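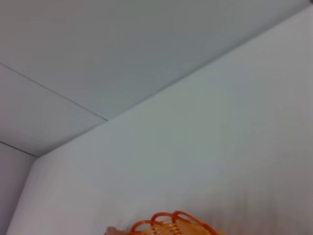

기계가 수건 한 장 개는 데 3분 걸리면 그건 못 하는 거라고, 오늘 댓글에 누가 그렇게 써놨다. 닉네임도 없이. 자기는 세탁소를 오래 했고 수건은 눈 감고도 갠다고, 빨래는 손끝으로 하는 일인데 손끝 없는 것들이 무슨 빨래냐고. 그 밑에 동의한다는 답글이 주르륵.

반박을 쓰다가 지웠다. 쓰다가 또 지우고. 결국 여기다 쓴다. 밤 11시 넘음. 짧게만 쓰고 자야지.

일단 반은 맞는 말이다. 3분은 길다. 내가 수건 개는 데 몇 초나 걸리나. 그런데 그 사람은 시간만 보고 있다. 나는 내가 옆에 서 있어야 하느냐 아니냐가 더 중요하다고 본다. 내가 자는 동안 한 장에 3분씩 걸려도 상관없다. 20장이면 한 시간. 아침에 일어나서 개어져 있으면 그걸로 된 거다. 문제는 옆에 서 있어야 한다는 거지. 두 번째 장에서 모서리를 못 찾고 허공을 집고 있으면 내가 가서 펴줘야 하니까. 그럼 내가 개는 게 낫다.

바구니 생각을 하루 종일 했다. 바구니에서 뭘 꺼내는 일. 사람한테는 일도 아닌데 기계한테는 이게 제일 고약한 것 같다. 안이 안 보임. 뭐가 위에 있고 뭐가 밑에 깔렸는지 모름. 손을 넣으면 손이 가림. 테두리에 고리 모양 장식 같은 게 있으면 거기 걸리지 않을까 그것도 걱정. 매끈한 플라스틱 상자였으면 좀 나을 텐데 집에 있는 물건이 어디 그런가. 우리 집 바구니만 해도 주황색 끈으로 테를 두른 거다. 끈이 둥글둥글 반들반들. 예뻐서 쓰는 거지 기계 편하라고 쓰는 게 아니잖아.

5월에 Arnetti 시연 보러 갔던 거 다시 생각났다. 그때는 좀 감동했었다. 양말 짝을 맞추더라. 근데 집에 와서 생각해보니 양말이 전부 테이블 위에 펼쳐져 있었다. 서로 안 겹치게. 한 짝씩 얌전하게. 우리 집 양말은 그렇게 안 산다. 뒤집혀 있고 이불 커버 안에 들어가 있고. 질문 시간에 뒤집힌 양말은요 하고 물어볼걸. 못 물어봤다. 손 들까 말까 하다가 끝남.

Bundik 쪽은 그래도 솔직한 편. 안내지에 아예 못 하는 일 목록을 적어놨다. 이불, 얇은 속옷, 단추 잠그기, 젖은 빨래. 이런 거 적어놓는 데가 믿음이 간다. 단, 그 목록을 빼고 나면 남는 게 수건하고 티셔츠 정도. 그걸 사야 되나? 지금 가격이면 안 산다. 300만 원이면 고민을 하겠는데 그 가격은 아직 한참 멀었고.

그리고 가게 일. 이건 집안일보다 나을 줄 알았다. 물건이 정해져 있으니까. 선반도 정해져 있고. 그런데 Kaijage 매장에서 한참 서서 구경한 날 생각하면 꼭 그렇지도 않다. 캔 채우는 건 잘한다. 진짜 잘함. 줄도 반듯하고 나보다 낫다. 근데 손님이 캔 하나를 집었다가 과자 칸에 놓고 갔다. 거기서 멈췄다. 한참 그러고 있다가 직원이 와서 캔을 치웠더니 다시 움직였다. 직원 표정이 아주 익숙한 사람 표정이었음. 하루에 몇 번 하는 일인 듯. 그 직원은 그럼 무슨 일을 하는 사람인가. 진열하는 사람인가 진열하는 기계를 돌보는 사람인가. 월급은 같겠지.

댓글 얘기로 돌아가서. 손끝이라는 말이 자꾸 걸린다. 그 사람이 틀린 말을 한 게 아니라서 걸리는 것 같다. 오늘 빨래 개면서 일부러 천천히 해봤는데 나도 거의 안 보고 하더라. 눈은 딴 데 가 있고 손이 먼저 안다. 이게 양말인지 행주인지, 덜 말랐는지. 특히 덜 마른 거. 두꺼운 데 솔기 쪽만 살짝 눅눅한 거 그건 보면 모르고 만져야 안다. 그거 모르고 개서 넣으면 서랍에서 냄새 난다. 카메라를 아무리 달아도 눅눅한 건 안 보일 텐데. 센서를 달면 된다고들 하는데 그럼 또 비싸지고.

그래도 안 된다고 잘라 말하는 건 싫다. 세탁기도 처음엔 손빨래만 못하다는 소리 들었을 거고 식기세척기는 우리 엄마가 지금도 안 믿는다. 엄마는 헹궈서 넣는다. 넣기 전에 거의 다 씻음. 그러고는 역시 기계는 안 된다고 하심. 기계가 못하는 건지 우리가 안 맡기는 건지 섞여 있는 경우도 많다는 얘기다. 이건 댓글에 쓸걸 그랬나.

반대로 기계 쪽 사람들이 하는 말도 다 믿기는 싫다. Hustari 글에 성공 횟수가 1443번이라고 나와 있었는데 몇 번 해서 1443번인지가 없다. 두 번 읽었는데 없음. 분모를 써야지. 그리고 성공이 뭔지도 안 써놨다. 바구니에서 꺼내기만 하면 성공인가, 개어서 쌓아야 성공인가, 바닥에 하나 떨어뜨린 것도 쳐주는 건가. 나는 떨어뜨리면 실패라고 생각한다. 다시 빨아야 되니까. (안 빨고 그냥 넣은 적 많음. 비밀)

지금 내 생각을 적어두면 이렇다. 한 가지 물건을 한 자리에서 하는 일은 된다. 바닥 청소는 진작 됐고. 캔도 된다. 수건은 되는데 느리다. 섞여 있는 걸 골라내는 일은 아직. 바구니째 주고 알아서 해라 이건 아직 아니다. 언제 되냐고 물으면 모르겠다. 작년에는 내년이라고 썼던 것 같은데 그 일기 찾아보기가 무섭다.

내일 할 것. Bundik에 바구니 얘기 메일로 물어보기, 깊이가 어느 정도까지 되는지 천 안감 있어도 되는지. 세탁소 하셨다는 분한테도 답글은 달자. 싸우자는 게 아니라 궁금해서. 덜 마른 걸 어떻게 아시냐고, 손 어디로 아시는 거냐고. 손끝인지 손등인지. 나는 손등으로 하는 거 같은데 오늘 해보니까 또 아닌 것 같기도 하고.

12시 다 됐다. 수건은 갰고 양말은 못 겠다. 바구니에 그대로 있음. 세제도 사야 되는데 또 까먹을 듯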